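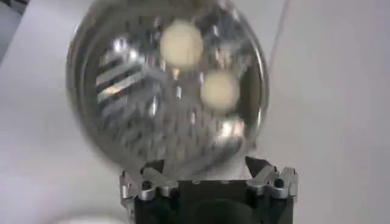 Figure 6.1 Two pale spots of light in a round, mirror-like surface.

Chapter 6
Glare, and what to do about it

When I started out in lighting I thought the job was to get enough light into a room. I had a meter, I had a table of recommended levels, and if the number on the meter matched the number in the table I packed up and went home feeling very pleased with myself. Then I did the reading room at Dotumley library, and for months afterwards I got letters. Proper ones, with stamps! The readers had their 300 lux at every desk, exactly as I'd promised, and they hated it. They had headaches. They were carrying their books over to the window, where my meter said it was far too dim to read in comfort.

What I'd given them was glare. I had hung bare, bright fittings just above eye level and finished the desks in a lovely glossy varnish (my idea, I'm afraid), so that anybody who looked up got a lamp in the face and anybody who looked down got the same lamp off the desk. I've never forgotten it, and I would like you to make the mistake on paper in this chapter so that you needn't make it in a library.

You've already met the lux in Chapter 2, where we used it for the amount of light landing on a surface. Glare is a different sort of thing. It has to do with the light that leaves a surface and heads for your eye, and with how bright that patch looks next to whatever is around it. A car headlamp at noon is hardly worth noticing. The same headlamp on a dark lane makes you screw your eyes up. The lamp is putting out the same light both times, and it's the background that has changed.

6.1 Two kinds of glare

We generally split glare into two kinds, and it's worth getting the names straight now, as I'll be using them all the way through to the exercises.

Disability glare stops you seeing something. Light scatters inside the eye and lays a sort of thin veil over everything, so the faint things disappear: the kerb, the bottom stair, the cyclist in the dark coat. You may not even find it unpleasant. You just can't see.

Discomfort glare is what my readers at Dotumley had. They could see every word on the page, and they still wanted to leave. It tends to build up slowly, and people are surprisingly bad at saying what's wrong. They'll tell you the room is stuffy, or that the chairs are hard, or that it's "too bright" when it's really rather dim. My old colleague Mariama Amissah kept a notebook of complaints from an office job we did together, and the entry for 7/16/23 reads, in full, "Man at end desk says the ceiling is shouting." I can't improve on that as a definition.

You can have both kinds at once, of course. Low winter sun through a windscreen will do it.

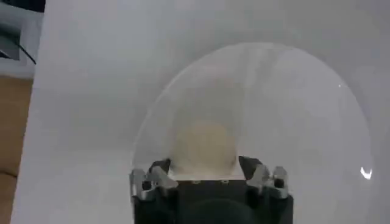 Does a brighter lamp always cause more glare?
It depends on the size of the bright area and on what surrounds it. A strong lamp behind a big pale shade can be easier on the eye than a weak one left bare against a dark wall.

6.2 Glare that arrives second-hand

So far I've talked as though all glare comes straight from the lamp. A great deal of it comes by way of something else: a worktop, a whiteboard, a framed print, a polished floor. We call this reflected glare, and when it sits on top of something you're trying to read it's often called a veiling reflection.

A matt surface sends light off in all directions, so no single spot on it gets very bright. A glossy one behaves much more like a mirror, and gives you back a small, fairly sharp picture of the lamp. If the surface is curved as well, things get more awkward. A flat mirror shows you a lamp only from certain places, and you can often cure the trouble by moving your chair. A surface that bulges outwards takes in a very wide view of the room and squeezes it down small, so wherever you stand you are likely to find the lamps in it somewhere. Try it with the back of a clean soup spoon. Hold it up in the kitchen with the light on, then walk about and see whether you can get rid of the bright spot. I've watched whole classes have a go, and they do get quite cross with the spoon.

Now turn the spoon over and use the hollow side. At arm's length you'll see the room upside down, and the reflected lamp will slide about in the opposite direction as you tilt the spoon. We'll draw the rays for both cases in section 6.4, so keep it handy.

A restaurant job taught me to take all this seriously. Trương was a small place with a dark ceiling, and the owner, Lâm Lại, had set his heart on a row of shiny pendants from the Vekum catalogue. They were handsome things. They were also convex and polished, and hung in a line, which meant that every pendant carried a little copy of all its neighbours.
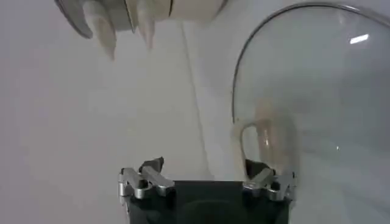

We tried dimming them first, and the food went grey and miserable. Then we tried raising them, which helped the people sitting down and annoyed the ones coming through the door. What worked in the end was swapping the polished finish for a brushed one and painting the ceiling a couple of shades lighter. The lamps inside stayed exactly the same. Lâm told me in May that customers kept asking whether he'd turned the lights down.

Keep the order in which we tried things in mind when you reach the case study. Most people go for the dimmer straight away -- I still do, if I'm tired -- and it's usually worth looking at the surfaces and the background before you touch the amount of light at all.

Before you read on

Sit where you normally work and look straight ahead. Without moving your head, note down every bright patch you can see, and next to each one write whether it is a lamp, a window or a reflection. Do it again after dark. Bring both lists with you to section 6.3, where we'll sort them by size and by how far they sit from your line of sight.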